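Registro de trazos y borrado en pizarra blanca, cuaderno Urkus. Mantiene: Sheyla Paucar. Revisión de textos: Efraín Rivadeneyra.

## Qué hay en esta carpeta

Fichas de plumones para pizarra blanca, con anotaciones sobre cómo escriben y cómo se borran en una pizarra de superficie brillante. Las fichas se llenan a mano y luego se pasan a CSV. El vocabulario está unificado desde diciembre; las hojas anteriores usan "marcador" y "plumón" para lo mismo y no se han corregido.

```
urkus-pizarra/
├── README.md
├── plumones.csv
├── trazos.csv
├── borrado.csv
└── hojas/
```

`plumones.csv` tiene una fila por plumón. `trazos.csv` tiene una fila por trazo y se une al anterior por `id_plumon`. `borrado.csv` se une a `trazos.csv` por `id_trazo`. En `hojas/` están los escaneos de las hojas de papel, sin orden particular.

## Columnas

| Columna | Archivo | Contenido |
|---|---|---|
| `id_plumon` | plumones | código escrito en la ficha, no en el plumón |
| `color_tinta` | plumones | negro, azul, rojo, verde |
| `punta` | plumones | redonda o biselada |
| `id_trazo` | trazos | correlativo dentro de cada hoja |
| `largo_cm` | trazos | medido con regla sobre la pizarra |
| `continuo` | trazos | sí / no |
| `espera_min` | borrado | minutos entre el trazo y el borrado |
| `pasadas` | borrado | pasadas de borrador hasta dejar de ver tinta |
| `residuo` | borrado | de 0 a 2 |
| `nota` | todos | texto libre |

Los valores vacíos son vacíos, no ceros. En `pasadas`, el máximo es 6; si después de la sexta queda tinta se deja de borrar y se anota en `residuo`.

## Escala de residuo

- `0`: no se distingue nada mirando de frente ni de costado.
- `1`: velo gris o azulado que se nota solo de costado.
- `2`: el trazo todavía se puede leer.

Los puntos oscuros sueltos no cuentan como residuo si no están sobre el recorrido del trazo. Se apuntan en `nota` como "mota". Fredy Taipe los contaba como `1` en las primeras hojas, y esas filas llevan `motas=1` en la nota para poder filtrarlas.

## Cómo se toma cada trazo

1. Pasar el borrador seco por la zona de trabajo y apuntar si queda velo.
2. Destapar el plumón y hacer una línea corta en papel.
3. Hacer un trazo de 15 cm, de izquierda a derecha, sin repasar.
4. Esperar lo que indique la hoja: 2 minutos en la serie corta, 100 en la larga.
5. Borrar en una sola dirección, contando las pasadas.
6. Tapar el plumón y guardarlo acostado.

No se usa alcohol ni limpiador entre trazos de una misma hoja. Al terminar la hoja se limpia con paño de microfibra apenas húmedo y se deja secar con las ventanas abiertas.

## La canaleta

El polvo de tinta termina en la canaleta y se mete en las ranuras. Un paño doblado no llega al fondo; Yurani Mosquera usa un cepillo de dientes viejo y después la aspiradora de mano. Conviene vaciarla antes de limpiar la pizarra, porque el paño levanta el polvo y lo devuelve al borde inferior. No apoyar ahí el borrador boca abajo.

## Limitaciones

- Una sola pizarra. Los valores de `pasadas` no se deben comparar con los de pizarras de vidrio o de melamina.
- La luz del techo se refleja en el centro y ahí el residuo `1` casi no se ve. Cuando la hoja se hizo en esa zona, la nota dice "brillo".
- No se anotó temperatura ni humedad.
- La presión de la mano no está controlada. Hay hojas de cuatro personas y la columna de autor falta en la mitad.
- El rojo está poco representado.

## Pendiente

- Pasar a CSV las hojas de la serie larga que siguen en papel.
- Decidir si la punta gastada va como valor de `punta` o en columna aparte.
- Revisar los `id_trazo` repetidos entre hojas.

## Uso

Se puede copiar y modificar citando el nombre del cuaderno. Las correcciones se mandan a Sheyla con el número de hoja y la fila.

## Imágenes
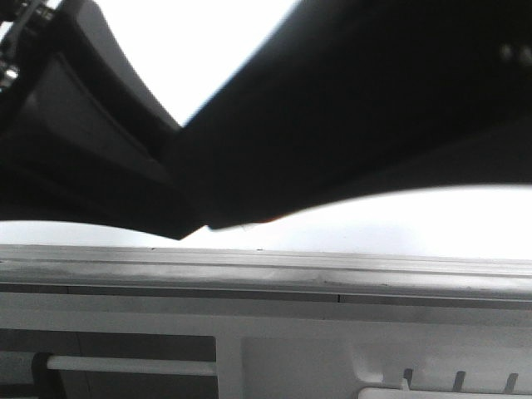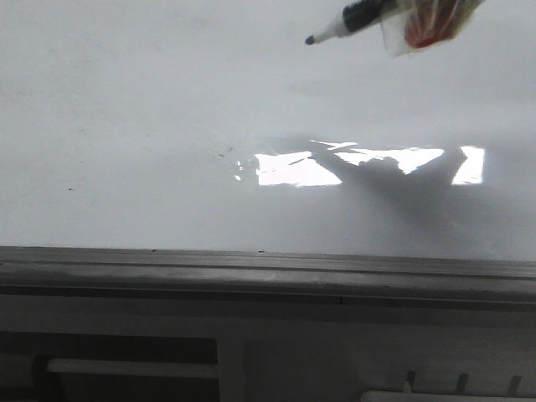
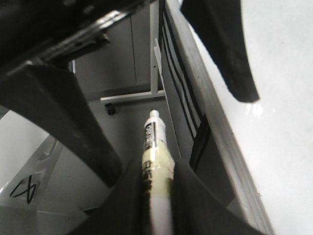
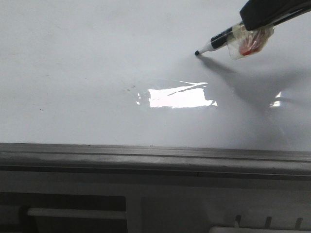 *Perfil gris con ranuras: imágenes 1 y 4. Plumón: imágenes 2, 3 y 4.*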